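合成器内测招人，顺便招一个兼职音色设计

先说重点，赶时间，想到哪写到哪。

我们是 Prollport，做硬件合成器的小厂。新机器代号 Kultalard，桌面式，没键盘，六复音，模拟滤波加两组数字振荡器。固件现在能跑，不算稳。需要外面的人来弄坏它。

两个口子：
一，内测玩家，15 名。
二，兼职音色设计，1 名，有报酬，下面单独写。

内测要做什么

机器寄到你家，用两个月，11月开始。正常做音乐就行，别供着。每周交一份反馈，格式随意，录音、工程文件、手写拍照都收。死机了请记下当时在拧什么旋钮、外部时钟开没开、接的哪家的音序器。光写“又死了”我们没法查。

最想听到的几块：
滤波自激的时候音高准不准，尤其高八度
调制矩阵的菜单，层级是不是太深
MIDI 时钟长时间跟下来飘不飘
USB 供电时的底噪，接笔记本的请多试
琶音器换拍号会不会掉音

不要求你是职业乐手。要求手上至少有一台别的硬件合成器，知道包络是什么，能看懂英文的参数名（中文界面还没翻完，Rajeshwari Shetty 在催了）。只用软件的朋友这次先抱歉，下一轮再说。

机器用完要寄回。来回运费我们出。想留下的可以按内部价买，价格还没定，别在邮件里问，问了我也答不上来。
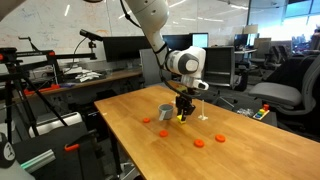 内测期间请不要公开发视频，也不要放面板照片。声音可以发，不写机型就行。会签一份很短的保密协议，一页纸，Ladan Hassanpour 负责，签好扫描回传。

兼职音色设计

出厂音色一共要 200 个，现在有 56 个能听的，其余的要么没做，要么做了不好意思放出来。缺口主要在低音、铺底和打击类，铅音已经太多了，别再交铅音。

要求：
熟悉减法合成，波表也要会一点
每个音色的力度、触后、调制轮都得有用处，不能空着
音量统一，命名用英文，不超过十二个字符
能按时交。这条最重要

报酬按个算，通过一个结一个，改动两次以内不另计费。具体数字面谈。样机借你用，合作结束后另议。署名写进说明书和机器的“关于”页面。

试做环节：初选过了会发你一个编辑器，叫 Bolix，电脑上跑的，声音跟真机差不多，滤波那块稍微薄一点。用它做三个音色，类型自选，一周内交。试做不付钱，但没通过的音色归你自己，我们不留不用。

谁来看申请

内测归 Orestis Michailidis，音色归 Angeliki Tsakiris。两个人口味很不一样，投错了会被转来转去，所以标题请写清楚，“内测”或者“音色”，后面加你的城市。

怎么报

发邮件，地址在本页最下面的联系栏里。内容包括：
怎么称呼你，所在城市
手上的设备，列主要的就好
一段自己做的声音，两分钟以内，给链接，不要附件
为什么想来，500 字以内，短一点更好
音色岗再加：以前做过的音色包，没公开过的也可以

附件太大的邮件会被服务器直接吞掉，不会提醒你，也不会提醒我们。上次就丢了好几封，所以再说一遍，给连接。

报满就关，不一定等到月底。收到后一周左右回信，没选上的也会回，可能就一句话，见谅。

其他零碎

未成年的朋友需要家长代签协议。
两个口子可以同时报，请分两封发。
样机外壳是测试件，旋钮手感有松有紧，这个已经知道了，不用在反馈里写。
电源适配器会随机器一起寄，请只用这个，别的电压烧了不好修。
海外地址暂时寄不了，海关那边手续还没搞定。

有急事直接写给 Orestis，下午三点以后他回得比教快。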